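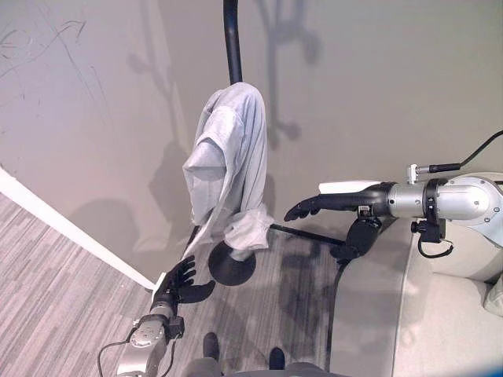
Figure 1. Both arms at the stand with the gray T-shirt, seen from head height.

Evaluating the Grelitz Garment Kit on a Two-Armed Robot
Project report, Applied Robotics Lab
2025-10-27

1. Why we did this

Our course asks each team to pick a commercial add-on, use it for what the seller says it is for, and report back. Other teams picked a floor-mapping module and a gripper that sorts bolts. We picked laundry. In our defense, the Grelitz Garment Kit was already in the lab cupboard, and the product page made it sound as though we would be finished by lunch.

The kit is a software package with a calibration routine and a set of ready-made skills for two-armed robots with fingered hands. We cared about three of those skills: Reach, Take Down and Lay Flat. Take Down is meant to remove a hanging garment from whatever it is hanging on. The page says "any common household support." We took that as a dare.

2. Setup

We worked in the lounge corner of the lab, which has carpet, a beige wall and a sofa. Grelitz recommends a "lived-in setting" for testing, and ours has been lived in by several years of students. The support was a black metal stand with a round base. The garment was a light gray T-shirt, draped over the stand with no attempt at neatness. The manual suggests starting with a shirt on a hanger, centered and smooth. We have seen each other's bedrooms and felt this was optimistic.

Installation took one afternoon, most of it spent on the license key. Calibration took seven minutes per arm, exactly as promised, and I want to record that because it is the last time the word "promised" appears in this report in a good way.

3. What we tested

We ran 161 attempts at Take Down over two weeks. An attempt counted as a success if the shirt ended up off the stand, in at least one hand, with the stand still upright. The last condition was added on day two.

Before each attempt one of us rearranged the shirt. We were supposed to do this randomly. Looking back through our notes, "randomly" drifted toward "however it lands when you throw it," and a future team should use a proper list of starting shapes.

We also compared the kit's two approach modes. In Side mode one hand comes in level with the garment while the other waits lower down with an open hand. In Front mode both hands come in together, like someone greeting a relative they don't know very well.

4. Results

Side mode was clearly better. The level hand usually found a fold it could pinch, and the lower hand caught the fabric often enough to justify being there. Front mode tended to push the shirt around the pole until both hands were holding the same crease from opposite directions. The software reports this as "grasp confirmed," which is true as far as it goes.

The typical failures were:

Pole grasp. The hand closes on the stand instead of the shirt and lifts. A dark shirt would probably make this worse, but we only used the gray one.

Shadow reach. With our lamp on, the stand and shirt throw shadows on the wall, and the kit sometimes aimed at those. Moving the lamp helped. The manual has no section on lighting.

Long think. The arm stops just short of the fabric and waits for the planner. The default timeout is 800 milliseconds, after which the kit starts planning again from the beginning, and so on until someone presses Stop. Raising the timeout fixed most of these cases. We found the setting under "Appearance."

Lay Flat got only 15 attempts because it needs Take Down to work first. The target was the sofa seat. I would describe the results as laid. Flat is a matter for the reader.

5. Support and documentation

We wrote to Grelitz twice. The first reply arrived the next day and was useful: it told us to recalibrate after moving the stand, which we had not been doing. The second reply was the first reply again.

The manual is well written up to the chapter on fingered hands, where it begins to refer to "the gripper" and to parts we don't have. We suspect an older product in there somewhere. The comparison table in the back still lists Saltum, the name of our simulator package, as "coming in May." It didn't say which one.

6. Would we recommend it?

For a lab that wants a working starting point for cloth handling, yes, with Side mode on and the timeout raised. Calibration is good and the skills can be edited, so we could fix things ourselves once we found them. For anyone hoping to own fewer chores, a chair in the corner of the bedroom remains the cheaper system.

7. Next steps

Repeat the Side mode runs with a dark shirt and a fixed list of starting shapes. Try a second support, probably a door hook. Ask Grelitz to move the timeout setting. Return the lamp to the lab next door.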